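**To:** condomier-kitchens
**Subject:** Re: Re: small bins for the table, and what to put under them
**Message no.:** 3,674

Hello everybody,

I meant to answer this properly when it came in and then we had the water shut off on our side of Rungate, and after that my sister's family was here, so please forgive the delay. I've left the original question in for those of you on the digest who lost the thread.

> Dear list,
>
> We've moved down to one of the small units in the Stelon building and the kitchen has no room on the floor for a proper trash can. There's a pull-out thing under the sink, but it sticks, and whoever is peeling vegetables at the table ends up walking back and forth with a handful of peel. I've been thinking about one of those little bins that live on the table or the counter.
>
> Questions for those who have one: does the lid drive you crazy? Do you bother with a bag? And do you put anything under it? Our table is white and shows every mark, and I've already had words with my other half over a ring left by the coffee pot.
>
> Also, is it disgusting to have trash on the table where you eat? My mother says yes.
>
> Thanks in advance, and sorry if this was all settled back in April. I only joined over the summer.

Welcome, first of all! It wasn't settled in April. What we had in April was the long argument over compost pails, and that one was never going to be settled by anybody. A table bin is a different creature. I've had one going for years now, the second of its kind, and I'm very fond of it, so I'll take your questions in whatever order they come to me.

The lid. This is where I'd spend my time in the store if I were you. There are swing lids, push lids, lift-off lids and hinged lids that flip back, and I have lived with three of the four. The swing lid was the worst by a mile. Everything you drop in touches it on the way down, so the underside gets coated with carrot and egg, and then it swings up and shows you. The lift-off kind is fine until you put the lid down somewhere, and then you have a dirty lid on your clean table and a bin with its mouth open. I like a hinge. You flip it back once when you start cooking and leave it standing up behind the opening, and you shut it when you sit down to eat. Do check that it stays upright when it's open, though. My first one used to flop shut every time I put the chopping board down hard, and I cannot tell you how many tea bags ended up on top of it.
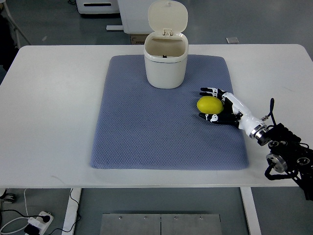
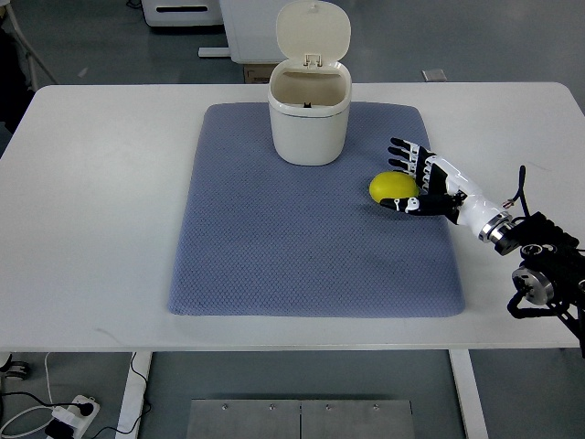 *Table bins and mats*

You'll notice the bin is set toward the back of the mat in both of them, and that's how I'd do it too. Up at the back it leaves you the front for the board, and you're not reaching over your work to get to it. I also like that there's a good bit of plain table showing past the edges of the mat. People tend to buy a mat as big as the table, and then it hangs over the side and gets pulled about by elbows.

On the mat itself, yes, absolutely, put something under it. It will save you another coffee pot conversation. I went through a stage of using a folded dish towel and it was hopeless. It slid, it bunched up, and it was always the towel I needed. A mat with a bit of texture to it, like the blue-gray one with the little diamond pattern, looks nicer left out all day, and I find the in-between colors far kinder than white or black. White shows the tea and black shows the flour. Mine is a sort of oatmeal and I wish I'd gone a shade darker.

If you go for a padded one, look at the care label before you pay for it. I washed one at 100 once (the machine is my mother-in-law's old one, all in Celsius) and it came out the shape of a potato chip. The next one I did at 57, or as close as I could get with that dial, and it was perfectly happy. The shop on the corner by Suksawat used to keep a stack of them near the door, along with the small bins, and I'd try there before ordering anything. It's hard to judge the size of a little bin from a website. You think you're getting something for a day's peelings and you get something for one apple core.

Bags. I don't use one. I did at first, and the bag always showed over the rim and looked like a slip hanging out from under a skirt. Now I fold a sheet of newspaper in the bottom and tip the whole thing into the big can after supper, then give it a quick rinse with the breakfast cup I never finished washing. If you do want bags, the ones sold for bathroom bins usually fit, and a roll of 70 lasts us most of the winter when the grandchildren are here and forever when they aren't. Light-colored insides are a blessing, by the way. You can see when it needs a scrub. My first bin was dark brown inside and I would rather not discuss what I found in it.

Now, your mother. I'm not going to tell you she's wrong, as she may be on this list! I can only say how we do it. Ours is for peel, tea bags, twist ties, the stickers off fruit and the little plastic windows off envelopes. No meat, no fish, and nothing that was ever near the cat. It gets emptied every night without fail, and at mealtimes it moves to the counter with the lid down. Under those rules I've never once had a smell, except the week of the melon, and that was my own fault for going away.

One small trick if you're worried about it – half a squeezed lemon dropped in last thing, after the rinse, and tossed out in the morning. My grandmother kept one in everything. I don't know that it does any good, but the kitchen smells lovely when you come down.

Somebody asked me off-list whether these bins tip over easily. The tall narrow ones do. The rounded ones that taper only a little are steadier, and a textured mat gives them something to sit on. I'd still keep it away from the edge if you have small children or a dog with a long tail.

Do write back and say what you choose, and if you find a hinge that can be taken off for washing, please tell all of us, I've been looking for one since the last bin.

Warmly, from the Condomier side, third floor

---
condomier-kitchens: a list for people with small kitchens in and near Rungate
Please trim your quotes when replying. To get the digest only, send a message with the word "digest" in the subject line.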